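I agreed to mentor the college robotics club for one semester. That was three semesters ago, and I still can't say whether I think the main project is a good idea. What follows is my opinion and doesn't speak for the club, which has its own page and its own, much sunnier, version of events.

The project is called Rallis. Two arms, a table, some bins of parts, and a plan to have the arms put together kits: a few solenoids, a circuit board, a wire harness, all laid out in a tray for a person to assemble later. The students picked kitting over assembly because assembly sounded too hard. I think they picked the harder half. A person doing assembly has to be clever now and then. A machine doing kitting has to deal with wire all day long.

## What I was told

The pitch in October was that the arms would fill a tray in 30 seconds. I asked where the number came from and got a slide. The slide said 30 seconds. When I pushed, it came out that somebody had timed themselves doing it by hand and figured the robot ought to manage the same.

The best logged run I've seen for a full tray is 270 seconds, and that one had a student standing by to untangle things. I don't hold the number against them. It's a perfectly decent number for a club with a small budget and a room they share with the ceramics people. What I mind is that the poster still says 30.

## Wire

If you want to know why I'm a grump about this, look at the parts. A circuit board is a nice, stiff, polite object. You can pick it up and it stays the shape it was. A solenoid would be the same if it didn't have leads coming off it. Every one of them drags wires behind it, and the wires like each other. Pull one solenoid out of a bin and there's a fair chance you get its neighbor too, or half of it, hanging there and swinging.

Then there are the harnesses. I have watched students spend an entire evening arguing about where the "middle" of a harness is. It doesn't have one. It has a place where you happened to grab it last time.
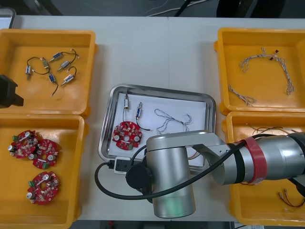

*Rallis at work: parts bins on both sides, the kit tray in the center.*

The tray gets a sheet of white paper, and that was my only technical contribution to the whole thing. Shiny steel gave the vision code fits, and I said to put some paper down. I've been thanked for this more than for anything I know about control theory, which I taught for 19 years.

The vision code, by the way, is called Evelow. Everything in this club has a name. The planner that decides which arm goes where is Trastolell, and the script that restarts the planner when it falls over is Flernix. Flernix is the most reliable piece of software they have. I would like someone to think about what that means.

## Two arms

I argued against the second arm. I lost, and I'm still sore. The case for it was that one arm could hold a tangle down while the other pulled. Lovely idea. In practice most of what I see is one arm waiting for the other to get out of the way, because Trastolell is so afraid of a collision that it treats the entire table as a one-lane road. You could do the same job with one arm and a good deal less code. You might even do it faster.

The answer I get is that they're learning more this way. Well, sure. You learn plenty by falling down stairs.

But I'll give them this much. The students who wrote the planner understand it down to the bolts, and they can tell you exactly why it's slow. One of them drew me the whole thing on the back of a pizza box and I found only one mistake, and then we argued and it wasn't a mistake. I've had grad students who couldn't have done that.

## The competition

The spring contest scores a kit on whether the right parts are in the tray, with points off for parts in the wrong place. You get 360 seconds per tray. So at 270 they're inside the limit with room to spare, provided nothing snags, and provided they stop adding features the week before. They will add features the week before.

My advice, which I've given out loud and am now giving in print: freeze the code, take the number off the poster, and run the boring tray over and over until you can say how often it fails. I have asked for a failure rate every meeting since the fall. I've been shown several videos instead, all of them of good runs.

A video of a good run tells me it went well once. Bring me the log, with the bad ones left in. I'll buy the next pizza.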